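**Wanted: home cooks to test old bakery recipes**
**Sign up by 21st August**

Hello! If you own an oven, a mixing bowl and a spoon, keep reading, because I need you to bake things and then tell me what went wrong.

I'm putting together a cookbook from the recipe cards of the old Somogyi bakery, the one that stood on the corner by the Fellby bus depot until it closed. If you grew up in Fellby you probably had one of their poppy seed rolls put into your hand at some point, and if you didn't, well, you missed a very good roll. When the building was sold the family kept the card box, and last winter they handed it to me and said I could do something with it as long as I didn't "fancy it up." There are 200 cards. I've read every one of them, most of them more than once, and I have flour in places on my laptop where flour shouldn't be.

The cards were written by bakers for bakers. They say things like "enough milk" and "hot oven, then less hot." One of them, for a plum cake I have dreamed about for decades, says only "as the walnut one, but plums, and don't let Friederike rush it." The walnut one has no baking time at all! So before any of this can go in a book, somebody who isn't me has to stand in an ordinary kitchen with an ordinary oven and see if my version of the instructions makes sense.
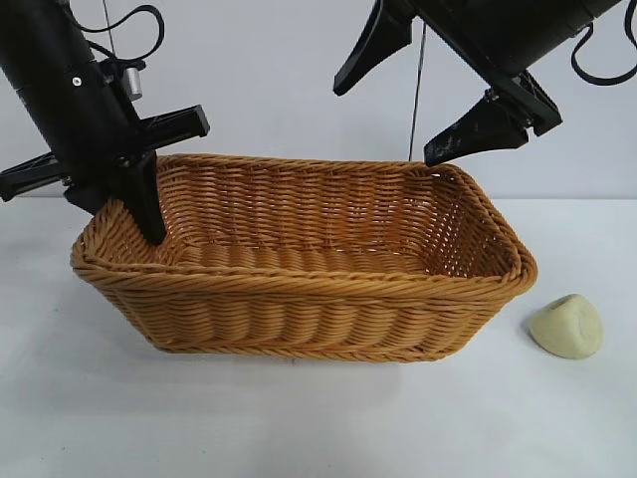
I want to be clear that I am looking for ordinary cooks. If you have worked in a bakery you're welcome to apply, and I'd be glad to have a couple of you on board, but you'll fix mistakes without noticing that you're doing it and then I won't find out about them. The person I most want is the one who makes a birthday cake from a box twice a year and gets a little nervous about yeast. If a step confuses you, I need to hear about it, and the more annoyed you are the better.

## What you'd be doing

We did a small trial run in June and learned a lot from it (mostly that I can't write a sentence about folding dough to save my life). The full round will work the same way, with a few changes.

You'll get three recipes, sent by email or on paper, whichever you like. You pick the order. For each one you:

- read it all the way through and mark anything that makes you stop
- shop for it where you normally shop
- bake it as written, even if you think I'm wrong
- fill in the two-page form while it's still fresh in your mind
- send the form back, with the marked-up recipe

You can take up to four weeks over the three of them. Please don't do them all on one afternoon. One of our June testers did, and her notes for the third recipe were a single word, and I can't print it.

The form asks how long things took, what your oven was set to, what pan you used, what the dough or batter was like when you got to each step, and whether the people in your house ate it. There's a big blank space at the end for complaining. Man-lok Huang wrote the form, and it's much better than my first version, which ran to eleven pages and had a section about humidity.

## Who can join

Anybody over eighteen who lives close enough to Fellby to shop at the same kind of stores we do. I'd love people from further out, too, but flour is different from place to place and I can only handle one headache at a time. If you're out in Plositz that still counts as close, and yes, I know you lot have your own opinions about poppy seed.

You need an oven that works. It can be gas or electric, old or new, and if it runs hot on one side I'd like that very much, as long as you tell me. A kitchen scale is useful. If you don't have one, say so on the sign-up and we'll lend you one for the duration, and half of our testers will be working in cups anyway. No stand mixer needed. A few recipes call for a lot of beating by hand and I'm trying to spread those out among people with good shoulders.

Kids can help! I'm serious, several of these recipes were clearly made with children underfoot (there's one card where the only instruction for the last step is "let them do it"). You as the adult are the one who signs up and fills in the form.

I do need to know about allergies. Nearly everything in the box has wheat, eggs and butter in it, and a good third of it has nuts. We can sort out a nut-free set of three without any trouble. Gluten-free I can't do this time, and I'm sorry about that, I did look.

## What you get

I can't pay you a wage, and I wish I could. What I can do is this:

- $20 toward groceries for each recipe you finish, paid when your form comes in
- a copy of the book when it's printed
- your name in the back, spelled how you want it, unless you'd rather stay out of it
- an invitation to the tasting at the Ciltia hall, where everyone brings one thing they tested and we all argue

The grocery money comes out of a small grant and it has to be spent on this, so please take it. In June several people were too polite to claim theirs and I had to chase them around with envelopes.

You also keep the recipes. All I ask is that you don't post them anywhere until the book is out. The family has been generous with something that meant a great deal to them, and they'd like to see it in one piece first. Cooking them for your friends is completely fine. Giving your sister a copy is between you and your sister.

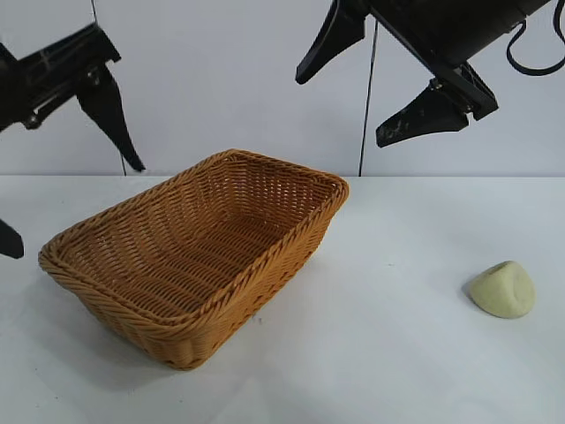 **Vangelis Moschos**
*Editor, the Somogyi Bakery Cookbook*

A bit about how I ended up doing this, for those of you who like to know who you're dealing with. I worked in print shops for most of my life, setting menus and church bulletins and the odd local history, and I've always cooked at home, pretty well on a good day. I am no baker. I bought my bread from the Somogyi counter like everybody else, and when my kids were small we went there every week after swimming and sat on the radiator cover by the window with our hair wet. So when the box came to me I said yes before I'd thought about it for even a second, and then I went home and opened it and thought, oh dear.

Man-lok handles the testing side. If you join, most of your emails will be from Man-lok, who answers quickly and in full sentences. If you get a reply that's three words long and has a typo in it, that's from me, and I mean it kindly.

## How many people, and how we choose

We need 60 testers, and 23 places are already taken by people who did the June round and want to come back (bless them, after that rye loaf). So there's plenty of room, but I do expect it to fill up.

If we get more sign-ups than places, we'll try for a good mix: different ovens, different amounts of experience, some big households and some people cooking for one. I'd especially like to hear from people who cook for one. All the bakery amounts were huge, I've been cutting them down, and I honestly can't tell whether I've stopped at the right point. My walnut ring currently feeds eight. Is that silly? Let me know.

Everybody who writes will get an answer, either way, within a week of the closing date. Anyone we can't fit in goes on the list for the second round, when we get to the savory cards.

## A few things people have asked

**Can I swap ingredients?** Please don't, unless you truly can't find something. In that case buy the nearest thing and write down what it was. Lard is the one that comes up most. If you don't eat lard, tell us when you sign up and we'll keep those cards away from you.

**What if it fails?** Then I want to know everything about it. You still get the grocery money. A failed cake with good notes is worth a lot to me, and please don't go and bake it a second time to make me feel better.

**Do you need pictures of what I made?** Only if you feel like it. A quick one from your phone is enough, no need to get out the good tablecloth.

**Can two of us sign up together?** If you share a kitchen, sign up as one tester and put both names. If you have separate kitchens, sign up separately, and we'll give you the same three recipes if you ask. I'd enjoy that, especially if you disagree a lot.

**I used to work at the bakery. Do you want to talk to me?** YES. Skip the form and come find me. I have a list of questions as long as my arm, beginning with what on earth "the blue pan" was and how big it was.

## How to sign up

Sign-up slips are at the front desk of the Ciltia hall and by the register at the Fellby hardware store, next to the seed packets. Fill one in and drop it in the tin at either place. We need:

- your name and the best way to reach you
- what kind of oven you have
- how often you bake (never is a fine answer)
- how many people you usually cook for
- anything you can't or won't eat
- email or paper for your recipes

If you've got room left on the slip, write down anything you remember buying at the bakery, what it was called and what it tasted like. Some of the cards have no titles. There's one with sour cream and caraway that I've now made four different ways, and I still don't know if it was supposed to be a biscuit or a small bread. If your mother used to send you out for something like that, put it on the slip in big letters, and I'll call you.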